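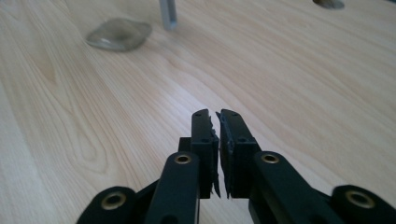
Figure 2. Tabletop surface used in the study. Looped figure is concentrated on the left; the grain straightens toward the right.

3.1 Table surface and grain

All folding and sorting sessions were run on wooden tabletops of light color, with pale blond to honey tones and long grain lines. We had first planned to cover the tables with gray felt, as was done in the Pletow trials, but the felt shifted when items were dragged across it and had to be pulled flat again between sessions. The bare wood was kept for the rest of the work.

The grain is not uniform over the surface (Figure 2). On the left side the lines close into elongated rings and ovals, with darker streaks between them. On the right they run as thin parallel lines. This difference matters for the placement task, in which participants set small objects down by eye and received no ruled marks. A straight grain offers a line to align against; a looped grain does not. We therefore treated the two regions as separate conditions and recorded which one each object was assigned to before the session began.

Each participant completed 20 placements, and 18 participants were retained for analysis. Two others were left out after their tables were turned end for end by mistake, which reversed the regions.

3.2 Lighting

Sessions took place in daylight. Light over the wood was soft but uneven – the upper right of the surface in Figure 2 is brighter and slightly washed out, and the lower left is warmer and darker. Brightness and grain are thus partly confounded in our layout. To limit the effect, object order was shuffled with the Laizer scheduler, and the blinds were left in one position from 8 in the morning until the last session ended. A second set of placements, collected in June on a table with straight grain throughout, is used as a comparison in Section 4.

Tabletops were wiped with a dry cloth between participants. No oil or polish was applied during the study period, as either would have changed the contrast of the darker streaks. Coding of the placements was carried out by Fadi Awwad, who was not told which region each object had been assigned to.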